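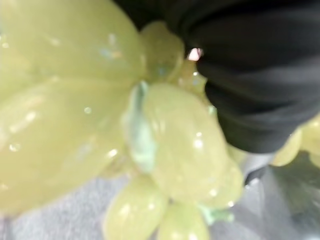 Minutes, food and kitchen meeting
Sat 4 July, upstairs room at the Grewal building

**Present:** Huguette Chisholm (chair), Mélanie Bélanger, Carter Simard, Nadiia Semeniuk (minutes)
**Absent with notice:** Réjean Poirier

Meeting opened at 9:15.

## 1. Minutes of the June meeting

Approved with one correction. Under item 4, "green beans" should read "green grapes." Nadiia has fixed the file copy.

## 2. Fruit for the summer lunches

Carter reported on the June fruit order. The total came to $1,836, with grapes the largest single line at $341. Melon and peaches made up most of the rest. The budget for the whole summer is $3,000, so July and August have to be smaller.

Mélanie said the green grapes are still the fruit that gets eaten first and she would not want to drop them. Huguette asked if red would be cheaper. Carter said the price from Udo is the same for both, and the green ones have been firmer this year.

There was a longer discussion about stems. Last month some trays went out as whole bunches and others as loose grapes in bowls. The loose grapes looked tired by the second sitting, and a lot of them had torn at the stem end. The bunches held up better but people took too much at once. Mélanie suggested cutting the bunches into small clusters with kitchen scissors and leaving the stems on. Carter said this takes longer. Mélanie said it took her less time than pulling them off one by one.

For children under five, grapes are to be cut lengthwise into quarters, as before. These go on the separate blue tray.

**Agreed:** Green grapes in small clusters for the main table. Peaches dropped for July. Carter to bring a revised order to the next meeting.

## 3. Washing and storage

Nadiia raised the fridge. In June grapes were washed on Friday afternoon and put away in closed tubs, and by Saturday lunch there was water in the bottom and two tubs had to be thrown out. She proposed washing on the morning they are served. Until then they stay unwashed in the bags they came in, on the middle shelf.

Huguette was concerned about the sink being busy on Saturday mornings with the salad. Carter offered to start at 8:30 and have the fruit finished before the salad people arrive.

Grapes are to be rinsed in the large colander under cold water, turned by hand, and spread on clean towels. Soft or split ones come off at this point. Mélanie asked that people check the middle of the bunch too, where the bad ones tend to be.

**Agreed:** Wash same day. Nadiia to write this on the card by the sink.

## 4. Supplies

- Kitchen scissors: one pair, blunt. Mélanie to buy 2 more, kept for food only.
- Towels: Skaven can deliver 15 white cotton ones next week. Approved.
- Colander: the handle on the small one is loose. Carter will look at it.
- Tub lids: several missing. Please check at home.

## 5. Delivery day

Flumen has asked to move our delivery from Thursday to Friday. Réjean sent a note in favor, provided it comes before noon, when he has the key. Huguette will confirm the time with them. No objection from those present.

## 6. Other business

Carter asked if leftover fruit could be frozen for the August picnic. Mélanie said grapes freeze well if they are dry and in a single layer. The freezer is full of bread at the moment. Left until the next meeting.

Huguette reminded everyone that receipts go in the envelope and need a name on the back.

Meeting closed at 10:20.

**Actions**

- Carter: revised fruit order, small colander
- Nadiia: card by the sink, towel order
- Mélanie: scissors
- Huguette: call Flumen, send these minutes to Réjean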